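Nonar Hay Rake, 78 cm head 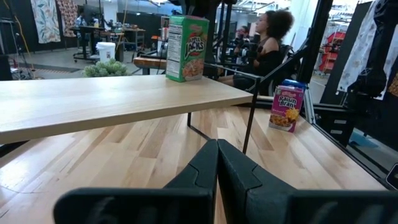 The Nonar is a wide hand rake for clearing cut material from meadows, rides and pond edges after strimming or scything. The head is 78 cm across and the whole rake weighs little enough to use all afternoon. The shaft is ash, oiled and left unvarnished. Expect some variation in colour between one shaft and the next, as with the tan, honey and darker brown streaks in the pale boards shown here. Spare teeth tap in from the underside and need no glue.

Wet sedge and bramble are too heavy for it. For those we stock the Jardine drag fork, with a 200 cm handle.

Price: £67
Shaft length: 395 mm sections, joined with a steel sleeve
Spare teeth: sold in bags
Stock code: Clirnerura NR78

Store under cover with the head off the ground. Re-oil the shaft each May.

Orders from conservation groups can be collected from our Rolton yard. Ask for Getachew Negussie.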